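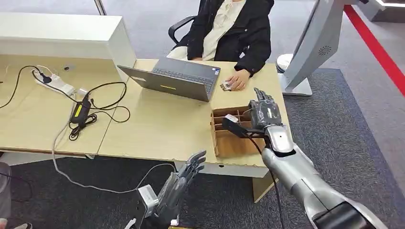
Milagros Abella would like it known that she has never thrown a shoe at anybody, and that being paid to sound as if she has is a different matter. The voice actor was replying to fans who had asked whether she would be returning as Princess Orla in the English dub of Mwaipopo, the long-running fantasy cartoon in which Orla throws a shoe at somebody most weeks.

She will be. Pimovico, the studio behind the dub, confirmed in March that Abella has signed for the new series, ending a winter of speculation that was carried on mainly in capital letters.

The worry began when a trailer went out with a different voice shouting Orla's only line. The line was "Get off my balcony". Within a day a petition had gathered 929 signatures, several of them from people who also signed the rival petition asking for the new voice to be kept. Pimovico now says the trailer used a guide track, recorded by a member of staff who was passing, and that it was never meant to leave the building.

Esi Dogbe, who directs the dub, said the mix-up was flattering in its way. "You work on a show for years wondering if anyone can tell the difference," she said. "They can tell from four words." 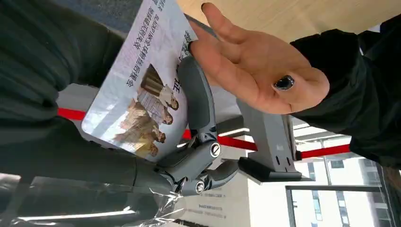
Eighty-four characters, one temper

Abella's page on the fan site Hadiswood credits her with 84 characters, of whom the editors have filed all but a handful under "Small and Furious". The exceptions are a lighthouse keeper, two nuns and a talking kettle, and the kettle is under review.

The site's rules say a character must lose her temper in at least three scenes to qualify. The kettle boils over in five, but Tarek Radwan, who looks after the voice actor pages, has ruled that boiling is what kettles do and shows no particular feeling towards the hero. The discussion beneath his ruling passed 2,000 posts last month and has been moved to its own section, where it is getting on very well without him. 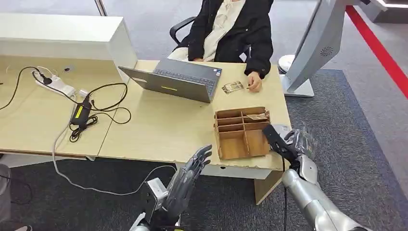 A card on the desktop, next to the laptop.

Abella said she had read some of it and agreed with both sides. She played the kettle as a woman disappointed in love, she said, though the script only asked for steam.

The new series gives Orla a rival, a soft-spoken librarian voiced by Mawuli Abubakari. His last part was a volcano god. Dogbe said he had adapted quickly, apart from one morning when the microphone had to be moved back twice.

There is no word yet on whether the shoe-throwing will continue. The original version drops it after the second episode, when Orla is given a sword, and the English script is expected to follow. Hadiswood has a page on this too.
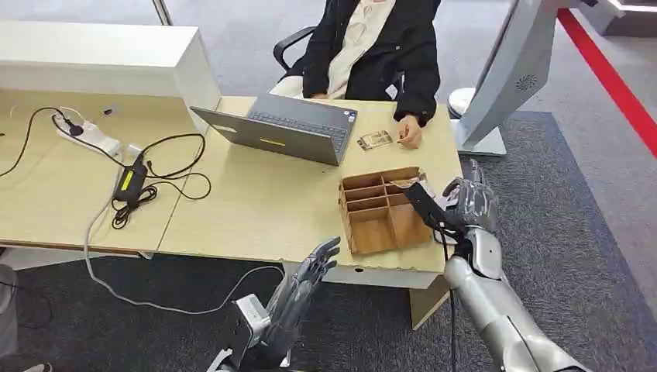 Signing at Midbridge

Abella and Abubakari will appear at the Midbridge cartoon weekend, with a question session at 2pm and signing afterwards. Places in the queue are limited to 40, and organiser Kobina Bonsu has asked that visitors bring one item each to be signed. Footwear will not be accepted.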